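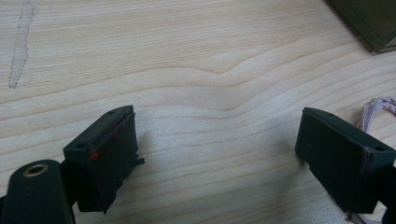
Pale wood, pretty grain, and a grayish streak up near the top left corner.

I love a light-colored tabletop, but wow, does it tell on you. Every splash of coffee and every dab of glue shows up sooner or later, usually at breakfast when the sun comes in low. So this is my routine for marks on pale wood, most of it borrowed from my neighbor Lena Kaczorowski (who has refinished more tables than I've owned).

Start with a barely damp cloth and one drop of dish soap. Wipe along the grain, never across it, and dry it right away with an old T-shirt. Lots of marks are just something dried on top, and they'll come off with that and a little patience!

If it's still there, try the edge of an old plastic card, held nearly flat. Go slow — you want to lift the crust and leave the finish alone.

Still there? Now it may be a scuff. On bare or oiled wood I use 200 grit paper, folded small, a few light strokes and then a dab of oil. I tried 100 once on my Dellport desk and had a dull patch to look at all winter. Don't sand a lacquered top or veneer, please.

Oh, and get your cables off the table before you wipe! I keep mine in a loose loop with a scrap of ribbon, and they go in the drawer when I'm done for the day.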